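Desk and Table Clear-Out, the Front Room

Gallery page, part 6 of the Plallach house posts. Quick one tonight, typing this between loads of laundry. The rest of the rooms are linked in the sidebar, hallway still to come.

So, the big table. Moved to this address in January and it has been the dumping ground ever since. Mail, chargers, cups, more mail. Finally got to the bottom of it. Everything that stays got pushed to the back, everything else went in a bag or a drawer. Took one evening and most of a podcast.

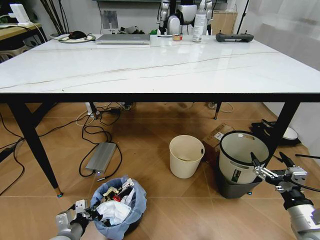
Plallach, 12 Mar 2022

Front room, after. White marble pattern top, thin gray and tan veins, black edge on the front. Black legs with the little gold feet. You can see the pattern again!! Had forgotten the veins run on the diagonal.

Back row is what made the cut. Mouse on its round white pad, laptop shut, the small jar with the red and white label, spray bottle, the gray controller with the two sticks. The cable from the mouse side still bugs me. Will get a clip for it.

A few notes because people asked last time:

The table. Came from Mahmoudi, second hand furniture place out past the bus depot. Model name on the reciept is Dultia. Paid 27 for delivery on top, which I thought was fair given the stairs. Two coats of packing film on it when it arrived, took forever to peel.

Size. Big. Bigger than I measured for. Seats the whole family if the chairs are pushed in tight, and there's still room for a pot in the middle. If you are buying one, tape the outline on the floor first. I didn't.

Cleaning. Glossy top shows everything. Crumbs, fingerprints, rings from mugs. Spray, soft cloth, then a dry cloth straight after or you get streaks. Paper towel leaves fluff. Don't use anything gritty, the shine won't come back.

Black edge. Dust sits along it. Old toothbrush, done.

Gold feet. Cute, but they scuff if you drag the thing. Lift it. Felt pads are on the list.

Floor. Wood-look tile, warm brown, was here when we moved in. Wasn't sure about it with a white top but it's growing on me. Sweep first then mop, the seams hold grit.

Curtain. Pale, sheer, right hand side. Stays. Tried a darker one for a week and the room felt like a cellar.

Side table, back left. Wood. That corner is next. The dark bare stems behind it are staying up too, I like them, end of discusion. The small stuff clustered behind the laptop gets its own evening, I ran out of steam.

Cardboard box against the wall. Going to the recycling, the bin at the end of the street was full when I went down.

What left the room: 23 magazines, a dead lamp, the Sondia catalogs from two winters ago, a bag of cables that fit nothing we own. Kept one catalog for the drawer liners. Don't ask.

Rule for now is nothing gets put down on the front half of the table overnight. We'll see how long that lasts with school projects coming up.

Comments are open again, the spam filter ate a bunch last month, so if yours never showed up please post it again. Hallway pictures when the paint is dry.

Page views so far: 2524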